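로봇 셀 관리 실습 노트 (2) 양팔 셀 점검과 리셋
Clomutura 실습실 / 8/10/19 수정본

지난 시간에 전원 넣는 순서까지 했죠? 오늘은 셀을 켠 다음 작업대를 어떻게 정돈하고 팔을 어떻게 점검하는지 볼게요. 저는 이 부분을 제일 좋아하는데 다들 빨리 넘어가려고 해서 좀 아쉬워요!

먼저 케이블입니다. 팔 뒤로 빠지는 케이블은 너무 팽팽해도, 너무 늘어져도 안 돼요. 손목 축을 양 끝까지 천천히 돌려 보면서 당기는 데가 있는지 손으로 만져 보세요(물론 정지 버튼 누른 상태에서 관절을 손으로 움직이는 겁니다). 6월에 Skakurden 셀에서 커넥터가 반쯤 빠진 걸 모르고 오전을 통째로 날린 적이 있거든요. 로그에는 오류 2625만 계속 떴고요. 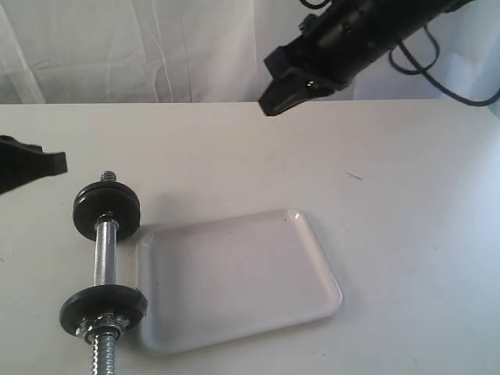

그림 1. 작업대 위의 그리퍼와 팔 뒤로 도는 케이블. 왼쪽은 덤벨, 그 오른쪽은 흰 트레이.

다음은 핑거예요. 고정 나사는 핑거마다 2개씩이고, 조일 때 한쪽을 끝까지 조이지 말고 번갈아 조금씩 조입니다. 그다음 빈손으로 열고 닫기를 10회 하세요. 소리가 중간에 달라지면 거기서 멈추고 저를 부르세요. 혼자 분해하지 마시고요, 제발요.

그리퍼까지 끝났으면 양팔을 대기 자세로 보내고 물체 배치를 확인합니다. 이번 과제는 덤벨과 트레이 조합이에요. 덤벨은 봉이 세로 방향에 가깝게, 트레이는 그 오른쪽에 바짝 붙여서 놓습니다. 트레이는 비워 두고요.
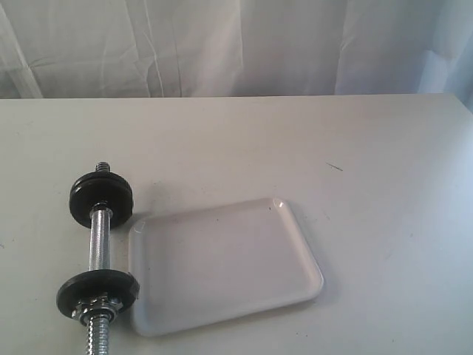
기준 화면과 겹쳐 봤을 때 어긋나 있으면 덤벨부터 맞추고 트레이는 나중에 옮기는 게 편해요. 반대로 하면 덤벨을 돌리다가 트레이를 또 밀게 됩니다. 원판을 잡아 주는 너트도 손으로 한 번 돌려 보세요. 헐거우면 들어 올릴 때 원판이 덜걱거리고, 그러면 힘 센서 값이 지저분해져요.

뒤쪽 천은 다림질까지는 필요 없는데, 테이블 뒤로 자연스럽게 늘어지게만 해 주세요. 상판은 마른 천으로 닦습니다. 알코올은 Triltthorpe 쪽 매뉴얼에서 쓰지 말라고 되어 있어요.

과제: 자기 조 셀의 점검표를 작성해서 Bach 폴더에 올리기. 케이블 항목은 왼팔, 오른팔 따로 적으세요.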